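Hesov Brings Bottle Cell Back Into Service After Gripper Maintenance

2020-08-21

Hesov has completed scheduled maintenance on the bottle handling cell at its Clorketton site and has returned the cell to regular service. The work covered the replacement of the gripper fingertips, an inspection of the wrist connection, and a full check of the taught positions for the tray and the crate.

The cell was installed in April and is used to move bottles between a low tray and an open crate. Under the maintenance plan adopted at that time, the fingertips are examined after every 1,000 cycles and replaced after 3,000. The most recent examination found that the pads on one finger had worn unevenly. Bottles were still being held, but several had been set down at a slight angle, and the cell was taken out of service until new parts could be fitted.

Lurdes Henriques, who is responsible for equipment maintenance at Clorketton, directed the work. The replacement fingertips were supplied by Lallard. Both were changed together, as the maintenance plan requires, and the finger linkages were cleaned and checked for play before the new parts were tightened down.

"A worn pad changes the point at which the bottle is gripped, and that error is carried through to the place where it is set down," Henriques said. "We therefore check the positions again each time a fingertip is changed, even when the new part has the same dimensions as the old one."

Before the cell was restarted, the revised positions were tested in simulation. Matvii Dmytriv of the controls group entered the new fingertip dimensions in the cell model and adjusted the height at which the gripper closes on the neck of the bottle. The lift path was also raised by 25 millimeters to give more clearance over the rim of the crate. The model was then run through 160 transfers with the new settings. 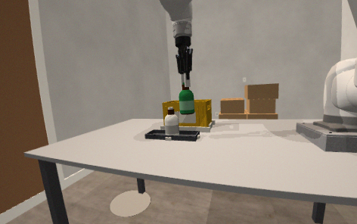

Simulation view of the cell model, with the green bottle held by the neck in front of the yellow crate.

The same settings were loaded to the controller at Clorketton once the simulated runs had been reviewed. Operators ran the cell at reduced speed for one shift, and full speed was restored after Henriques signed the service record.

Hesov has also amended the inspection sheet for the cell. Operators will now record the condition of each fingertip separately, and any difference between the two is to be reported to the maintenance office before the next shift begins. Copies of the amended sheet are available from Tomoyo Nomura at the Clorketton office.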